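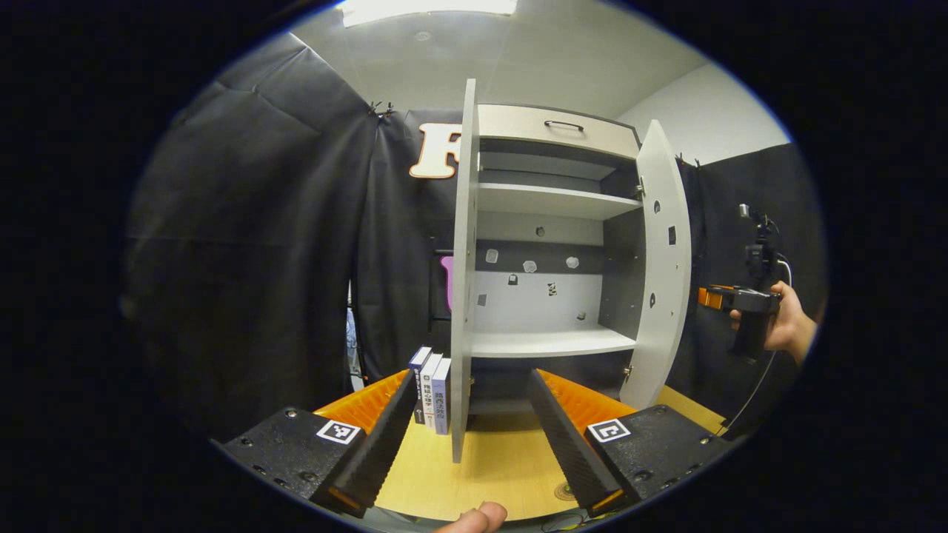
**Citow School of Upholstery and Soft Furnishing — The Evening Team**

We teach people to mend chairs. Sofas too, and footstools, headboards, window seats and the odd piano stool, but it nearly always starts with a chair. Someone has one from a grandparent or a skip, the seat has gone, and they'd like to sit on it again.

The evening team looks after every class that begins after five o'clock, plus the Saturday workshops. Domenica Ruchti leads it. She trained on the day course here, went off to work in a trade shop for a few years and came back to teach webbing and springing, still her favourite part of the job (ask her about lashing knots and you may miss your bus!).

## What we teach

Beginners start on a drop-in seat. You'll strip it back, stretch new webbing, build up the stuffing and put on a top cover, and by then you'll know how to hold a magnetic hammer without hitting your thumb quite so often. After that you bring your own piece and we work out together what it needs.

Our regular classes are:

- **Oken** — the beginners' course, 8 evenings long
- **Gitach** — traditional methods, with horsehair, hessian and a great deal of stitching
- **Dinu** — loose covers, cushions and piping, mostly at the sewing machines

The names come from the three rooms in our first building. We moved out years ago and kept them, so you'll hear people say "I'm doing Gitach on Thursdays" as if it made perfect sense.

Each evening class lasts 90 minutes. That sounds short until you've spent one of them pulling out old tacks! Saturday workshops run longer and suit bigger jobs, such as a wing chair or anything with deep buttoning.

## How we work

Classes are small enough for a tutor to get round to everyone several times. We like people to see the whole job, so when somebody lifts the old cover off a chair we'll often stop and gather round. You find all sorts underneath: three earlier fabrics, newspaper used as padding, a pencil note from whoever did it last.

We reuse what we can. Good horsehair gets washed, teased out and put back in, and offcuts go into the scrap drawers for anyone to use. Fabric is yours to choose, but please talk to us before you buy it — a lovely thin cotton can be miserable on a dining chair.

## Joining us

New courses begin in February and again in the autumn. The next open evening is on Tue 13 August, when you can try some blind stitching, look through the sample books and have a cup of tea with the tutors. Bring a photo of your chair if you have one in mind, front and back, and one of the underside if you can manage it.

Tools are provided for all beginners. You'll need an apron, closed shoes and clothes you don't mind getting fluffy.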